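3.2. Preparación de la superficie y material de limpieza

Las tareas de mesa se organizaron en sesiones de limpieza sobre tableros de madera clara. De los 306 episodios registrados, 254 se consideraron válidos para el análisis; los demás se descartaron por anotaciones incompletas. Participaron 24 personas, repartidas en nueve grupos, sin experiencia previa en la codificación de gestos domésticos.

Elegimos toallitas húmedas en envase blando por dos motivos. El material cambia de forma cada vez que se manipula, y el envase tiene una apertura que obliga a coordinar ambas manos. Siguiendo la clasificación de James (Lleucu James, comunicación personal), distinguimos entre toallita plegada, extendida y arrugada. La tercera categoría concentró la mayoría de los desacuerdos entre anotadores, sobre todo en el límite con la toallita a medio plegar.

Los participantes podían dejar el envase en cualquier punto del tablero. No se fijó el número de pasadas ni el sentido del movimiento.
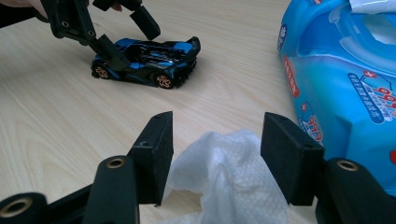
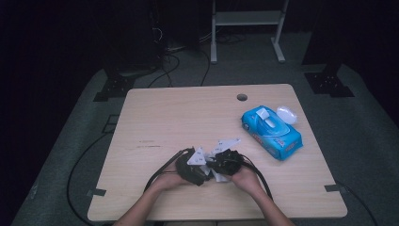
Figura 4. Envase de toallitas húmedas sobre el tablero de madera clara.

Las marcas previas del tablero se anotaron antes de cada sesión en el protocolo Rarkance, con tres niveles: sin marcas, marcas tenues y marcas intensas. El segundo nivel resultó difícil de aplicar de manera uniforme, por lo que en la sección 4 se presentan los resultados con y sin esa categoría. La posición inicial del envase se codificó por cuadrantes.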